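About us

Fekilby is a shared workshop in two rooms behind the old dye works. We build robot arms at hobby scale, on evenings and weekends, out of whatever members can afford. We don't sell anything and we don't run courses.

It began one January, when Cecilia Ofori paid £284 for a kit arm that was meant to tidy a desk. It couldn't tidy a desk. Kane Prendergast took it apart, kept the motors and threw out the instructions, and most of what we've made since has come from that sort of disappointment.

You will have read that home robots are nearly ready. We have our doubts. A toddler can pick up a wooden letter block without thinking, and our current arm, Etis, has used up a great deal of our spare time on the same job. The parts list stands at £799, not counting what we broke. In the last long test it made 3000 attempts, and we'd rather talk about the ones it missed. Blocks pushed up against each other are the worst of it. Shiny table tops are a close second - the wrist camera doesn't like glare, whatever the seller's page says.

The older arm, Albers, is still bolted to the back bench and still drifts to the left. Members may use it if they put the guard back.

If you want to join, come and look first. Bring a build you're stuck on, or a claim you don't believe. We will ask what it does when the lights change, and how many times you ran it before you filmed it. Some people don't come back after that, and that's fine.

Members' notes, parts lists and failure logs are kept in the black folders by the door. Please don't take them home.

Page last changed July 14, 2026.

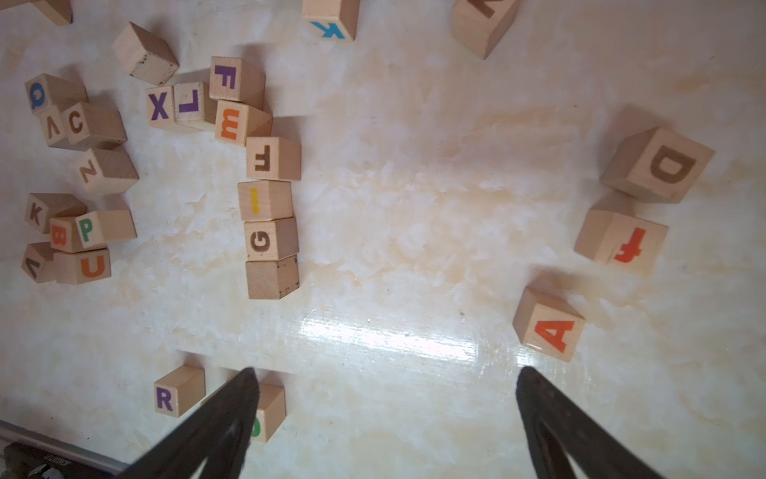 Torotthorpe: Mine does well enough with single blocks but gives up when two are touching. Did you get anywhere with nudging them apart first, or does that just knock the rest of the row about?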